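An open day at the Pearce building, Clokurham

I went to the open day at the Pearce building on Sun 6 April, mostly out of curiosity. It used to be a school supply warehouse, and for years the only thing I knew about it was the loading dock on the side street, where trucks blocked the bus stop. Now it is divided into workrooms that people rent by the month, and once a year in the spring they open the doors and let anyone walk through.

Last year it was in March and it snowed, and I stayed home. This year it was dry and bright and I walked over from the train station, which took longer than the flyer said. There are two crossings with very slow lights, and a stretch behind the car wash where the sidewalk stops and you have to go on the grass.

Doors opened at ten. I got there a little after and there was already a line, because only one half of the front door was unlocked. You were given a paper wristband and a floor plan. The floor plan was the old one, with the rooms numbered the way they were before the walls went up, so I spent the first part of my visit looking for Room 10 in a corridor where the numbers went from 8 to 14. Other people were doing the same. In the end I put it in my pocket and went up one side and down the other.

The ground floor is the noisy floor. There is a frame shop, a man's suit repair business that was closed that day, and a big room shared by several furniture makers. The furniture room had the best smell in the building. They had a half-finished dresser on trestles with the drawers out, and you could slide a drawer in and out of its opening yourself. I did it several times. I have a dresser at home where the bottom drawer has to be kicked, and I asked what could be done about it. The answer was candle wax on the runners, which I have since tried, and it is a little better.

Next to them is Trenard, a small bindery. They make notebooks and repair old cookbooks and Bibles, mainly the spines. There was a table where you could fold and sew a small booklet with a long needle and waxed thread, and that was full of children the whole time I was there, so I watched the adults at the next table trimming covers. They cut against a steel ruler, with many light passes of the knife. I would have pressed hard and gone through in one. The woman doing it said that was how everyone starts, and showed me a ruined piece of gray board with a wandering edge that she keeps pinned over the table.

They had repaired books on show with a card beside each one saying what had been wrong with it. "Spine detached, pages 1 to 40 loose, one recipe missing." "Water damage to lower corner." I liked these cards more than the books, I think. The prices were on a sheet by the door. A simple spine repair costs less than I expected, and a full rebinding costs more.

The stairs are the original ones, very wide and worn in the middle. There is an elevator, but it was being used to bring up chairs for the talk, and people with strollers had to wait for it. That could have been planned better.

The second floor is quieter and has better light. Half of it belongs to Sitance, who share one long set of workrooms among a number of small projects. It was the part of the building I had heard least about and I ended up spending the most time there. Things were out on the work surfaces, and I like seeing a room that way more than with everything put in cupboards.

I noticed the same green cutting mats I had seen people using for craft work at home, the kind with a grid and numbers along the edge. I own one myself, bought for a sewing project I did not finish. It lives behind the couch. In Clokurham that day they seemed to be under everything: paper, card, small parts, lunch.
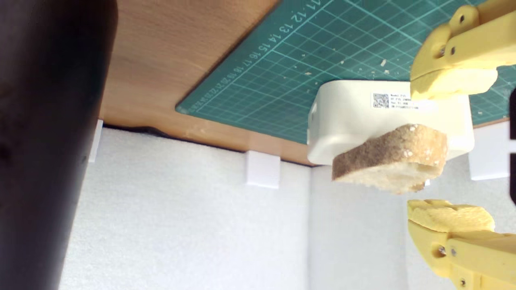
Second floor, workrooms

The mat on this table had crumbs scattered over it, and there was a slice of bread up against a white plastic box with a printed label and a small QR code on the side. It was a good-looking slice, golden brown at the crust with a few white flecks on it, and a pale crumb with plenty of small holes. I bake on weekends and I look at bread the way other people look at dogs. My own loaves come out paler than that on top. I have been told to leave them in longer and I always lose my nerve.

The tabletop itself was light brown wood, with white foam for a wall next to it. I have thought about foam like that for the corner of the kitchen where I roll out dough, where the paint is coming off. I did not get the name of a supplier, which I regret now. If anyone reading has used it near a kitchen, I would like to know whether it can be wiped down.

Farther along the same corridor there is a shared kitchen, open to visitors, with coffee in one of those tall pump pots. The coffee was weak but it was free. Someone had baked oatmeal squares and put out a saucer for coins. I had two. There are two long benches and a window that looks over the rail yard, and for a while I sat and watched a freight train being put together very slowly. A notice beside the sink asked tenants to take their containers home on Fridays, and underneath it there were a great many containers.

The talk was at 1115, written like that on the board with no colon, and several of us stood wondering if it was a room number. It was the time. The subject was the history of the building, with old photographs passed around by hand because the projector had been lent out. In its warehouse days the building held 2645 numbered shelves, and some of the number plates are still screwed to the beams. I had walked under them without looking up. After the talk everyone in the room went around with their heads back. I found 1512 over the door of the restroom.

I would have liked more about the people who worked there. The photographs were nearly all of the outside, with the staff lined up very small in front of the dock. The speaker said there is a box of pay books that has not been sorted yet – perhaps next year.

After that I did the top floor, which did not take long. Two painters had their doors open and a third had hung a sheet across hers with a sign saying to knock. I did not knock. One of the painters does small pictures of garages, all seen straight on, and had a whole wall of them. I went back to look at them a second time. They were not for sale yet, or I might have been in trouble.

On the way out I stopped at Trenard again and bought a notebook with a gray cloth spine and plain pages. I paid cash because the card reader was not finding a signal through the walls. Bring cash if you go. It is also worth wearing a sweater, as the second floor is warm from the windows and the ground floor is not heated at all.

Some practical notes. Entry was free, with a jar for donations by the door. There is no parking to speak of, and the lot behind the car wash is private and they do tow. The restrooms are on the second floor only. Dogs were allowed on the ground floor, and I saw one asleep under the dresser. Children were well looked after at the bindery, but I would not bring a very small one into the furniture room, where there were tools at low height.

I left a little before two and took the bus home from the stop by the loading dock. There were no trucks in the way, it being Sunday, and the bus was on time.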